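Can It Do the Chores Yet? Fetching, Carrying and Sweeping with a Small Outdoor Robot

Golnar Mohammadi, final-year project report, December 18, 2020

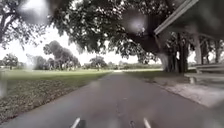 Student Project Reports, Issue 8, page 81

1. What I wanted to find out

When I told my family I was working on robots they all asked the same thing: when will it do the housework? I thought that was a very fair question and made it my project. I picked chores that take a machine out of the building, such as carrying a parcel from one door to another, taking the rubbish along to the bins and clearing leaves off a path. They sound dull, and I have loved every minute of them!

The robot is called Renik. It drives itself along paths using its front camera and a route planner named Kazemi, written by students before me and patched by me more often than I'd like to admit. For the sweeping work I added a brush unit, the Baltar, which bolts on when needed.

2. The route

Most of the testing was on the park path. It is a straight run of asphalt with a lawn on the left and a covered shelter on the right, under a very large tree. For a person this is about as easy as walking gets. For Renik there is plenty to think about. The left side of the path has a strip of dry soil and brown leaf litter along it before the grass starts, and on the right there is pale sandy ground in front of the shelter, with a low concrete step beside it. Kazemi has to decide which of these it may drive on. It also has to ignore a thin dark crack in the asphalt, which early versions took for a kerb.

Drops of water on the view are a trouble of their own. They smear the trees and parts of the lawn into soft patches, and a smear low down could hide something that matters. The path itself can still be made out well enough to follow, and I was pleased with how much the planner managed with.

3. Carrying

I ran 81 delivery trips between September and the end of term, each with a box of tins strapped on top. Renik finished 74 of them without me touching it. Of the seven that failed, four were stops where the planner lost the left side of the path in the leaves and waited for help. The others were a flat battery (my fault), a loose cable (also my fault) and a dog that would not move.

The furthest it went in one go was 741 metres, and I walked behind it grinning the whole way.

Handing the box over is another matter. Renik can bring your shopping to the door but cannot put it in the cupboard, or even lift it over the step. I had to do the last bit by hand every single time.

4. Sweeping

The Baltar brush does well on dry leaves on flat asphalt. Wet leaves clog it in around 8 minutes, and then somebody has to kneel down and pull them out. It also pushes part of what it collects back on to the grass - I tried two guards made of cardboard and one of plastic, and the plastic one helped a bit. A person with a rake is still much faster.

5. So, can it?

Carrying things along a known path: yes, nearly. I would trust Renik with tins, though I would not yet send it out with eggs. Sweeping: partly, with a helper close by. Bins: I only got as far as towing an empty one, and the turn at the end of the path beat us.

6. Next steps

The new planner, Fliteo, is half written. It gives each kind of ground its own score, so leaf litter becomes "go slowly" where Kazemi simply stops. I would also like a small wiper or an air jet for the camera, and a ramp for the step. The code and the trip log are on the department drive, in the folder with my name on it, and anyone taking this on next year is very welcome to the spare brushes.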